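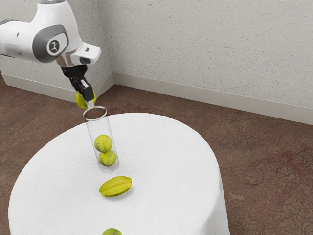 White robotic arm with black gripper, computer render.

Lists > Hill Walking > Upland Routes > Messages by thread

Subject: Re: Skalano to Urkach over the ridge, is it still walkable?
Date: 04/02/2018

Vsevolod Kostiuk wrote:

> Hello all. I am hoping to walk from Skalano to Urkach in May with
> my brother and two of his friends. The old guide gives it as a
> single day over the ridge, but the guide is from before the
> forestry work and I have read that the path on the Urkach side has
> gone. Has anyone been through lately? I would also like to know:
>
> - whether the spring below the saddle can be relied on
> - whether the hut is open or locked
> - how we get back to the car at Skalano afterwards
>
> We are all reasonably fit but one of us has a bad knee and does not
> like long descents. We can carry a tent if we must. I would rather
> not.
>
> Vsevolod Kostiuk

Hello Vsevolod,

I walked it last May in the direction you want and again in the autumn the other way, so I can answer most of this. The short version is that the path is still there and you can do it in a day, but the way down into Urkach has changed and you should not follow the guide for that part.

It is 22 km from the church at Skalano to the main road in Urkach by the way I describe below. The guide makes it shorter, but the guide takes the old descent through the gully.

Getting up

Leave Skalano by the lane behind the church and stay on it until the tarmac stops at a cattle trough. The signpost there points left. Ignore it. It belongs to a local circuit and will take you back to the village by way of a quarry. Go through the gate instead and follow the wall uphill. The paint marks start again once you are in the trees, red over white, and they are good all the way to the top of the wood.

Above the wood the path is narrow and the juniper has grown over it in places. I wore shorts the first time and regretted it. There is one spot where the path seems to fork at a flat rock, and both ways look equally used. The right hand one is a goat track that ends at a drop. Take the left, which goes up more steeply and then swings back to the right above the drop.

From the church to the saddle took me four hours with a proper stop. I am not fast uphill. If you start early you will have the trees for shade on the worst of it.

The spring

It was running both times I went, though in the autumn it was a trickle and filling two bottles took long enough for me to get cold. In May you should have no trouble. It is below the saddle on the Skalano side, a few minutes off the path to the left, and there is a pipe set into the bank. Sheep use the ground just above, so I treated the water. There is nothing at all after that until Urkach, and the ridge is dry and has no cover, so fill everything you have.

The hut

Two different buildings get called the hut, and I think this is where the confusion on the list last year came from. The first is on the saddle. It has lost its door and part of the roof and is only good for getting out of the wind. The second, Ametepe, is further along the ridge, slightly below the crest on the north side, and that one is in decent order. The main room is kept locked. The porch room at the end is left open and has a bench and sleeping platform for four, which would suit your party, but you can't book it and somebody may be there before you. When I stayed there was a tin on the wall asking for 6 euros a head. Take the right money, there is obviously no change.

If you do stay, bring your own stove. There is a fireplace but the chimney doesn't draw and the ridge has no wood worth carrying. Phone signal is fine outside the door and absent inside.

I would stay there if I were you, given the knee. It splits the walk so that you have the long climb on one day and the long descent on the next morning. A tent is possible on the grass beside the hut, but the ground is stony under the turf and I bent two pegs.

Getting down to Urkach

The guide tells you to leave the ridge at a cairn and go straight down the gully. Please don't. The forestry people cut a track across the bottom of it and the bank has slumped, and what is left is loose and steep. I looked at it from below and did not like it.

Carry on along the ridge past the cairn until you come to a fence with a stile. Cross it and follow the fence down, keeping it on your left, to the corner of the plantation. You meet the forestry track there. Turn right on to it. It goes down in long bends and is dull, but the gradient is gentle and I think your friend will be glad of it — I used one pole and had no complaints the next day. Where the track splits by a timber stack (if the stack is still there), keep to the lower branch. You come out by the sawmill, and the main road is over the bridge.

If it has been raining hard, the last piece before the bridge is churned up by lorries. There is a verge you can walk on.

Getting back to the car

Nandico run the bus from Urkach to Skalano by the valley road. The stop is opposite the bakery. In May last year it ran in the early afternoon and again in the evening, with nothing between, and I do not have this year's timetable. I would ring them before you go. The driver takes cash. He will also drop you at the turning below Skalano church if you ask when you get on, which saves walking back from the square.

The other choice is to leave the car in Urkach the evening before and take the morning bus round to Skalano, so that you finish at the car and don't have to hurry down for anything. I did it that way on my autumn trip, in reverse, and preferred it. Parking in Urkach is easiest on the gravel beside the football ground.

Maps

The newer sheet shows the forestry track but has the stile in the wrong place. The older sheet has the ridge path right and doesn't show the track at all. I carried both. If you only want to buy one, get the newer sheet and mark the fence line on it in pencil.

I have a track log from the autumn walk, which you would need to reverse. It has a wander in it near Ametepe where I went looking for a glove. Write to me off list and I will send it.

One thing I can't help with is late snow. There was a patch on the north side beyond the hut last May, soft and easily walked round, but I have only seen one spring up there. Someone on the list who lives nearer may know what this winter has been like. If you do go, please post a note afterwards on the state of the stile. The top step was loose and I told the forestry office about it, but I never heard back.

Regards,
Helen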